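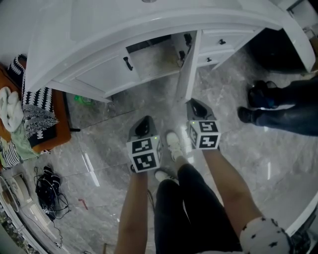 흰색 세면장과 회색 대리석 바닥. 가운데 칸의 문이 열려 있음.

Cakadano 욕실 수납 기록

욕실 세면장의 문과 서랍을 여닫고 안쪽을 정리하는 과정을 모은 자료입니다. 촬영 장소는 Dalen의 주거용 욕실 2곳이며, 정리와 목록 작성은 Linnea Fjeld가 맡았습니다. 현재 올라와 있는 것은 첫 번째 배포본입니다.

내용
클립은 모두 512개입니다. 길이는 대부분 10초에서 15초 사이입니다. 클립 하나에는 동작 하나만 들어 있습니다. 문을 열고 물건을 꺼낸 뒤 다시 닫는 경우는 클립 세 개로 나누었습니다.

가구 표기
위 사진의 세면장은 목록에서 Futach로 적습니다. 상판 앞쪽이 곡선으로 나온 흰색 장입니다. 왼쪽 문에는 검은 막대형 손잡이가 있고, 오른쪽 위아래 서랍에는 작고 검은 둥근 손잡이가 달려 있습니다. 다른 욕실의 장은 Elodent로 적습니다. 두 이름은 이 자료 안에서만 쓰는 구분용 이름입니다.

칸 이름
door_left: 왼쪽 문
door_mid: 가운데 문
drawer_up: 위 서랍
drawer_low: 아래 서랍
Elodent에는 drawer_low가 없습니다. 좌우는 세면장을 마주 보고 선 사람 기준입니다.

동작 이름
open, close, take, put, wipe를 씁니다. 문을 끝까지 열지 않은 경우도 open으로 적고 비고란에 partial을 붙입니다. 수건을 접는 동작은 put에 포함했습니다. 서랍 안에서 물건의 자리만 바꾼 경우도 put입니다.

폴더 구성
clips/ 영상 파일
labels/ 클립별 칸 이름과 동작 이름
notes/ 정리 전후의 수납 물품 목록

알려진 문제
초기 목록에서는 door_left와 door_mid가 일부 바뀌어 있었습니다. Svatopluk Jurčo가 확인해 고쳤고, 고친 항목은 notes/fixes.txt에 있습니다. 거울에 비친 동작은 따로 표시하지 않았습니다. wipe는 거의 15개뿐이라 따로 나누어 쓰기에는 적습니다.

변경 기록
2018년 12월 27일: 첫 배포. Elodent의 물품 목록은 아직 정리 전 상태만 들어 있습니다.

오류를 발견하면 클립 번호와 칸 이름을 함께 적어 저장소 이슈에 남겨 주세요.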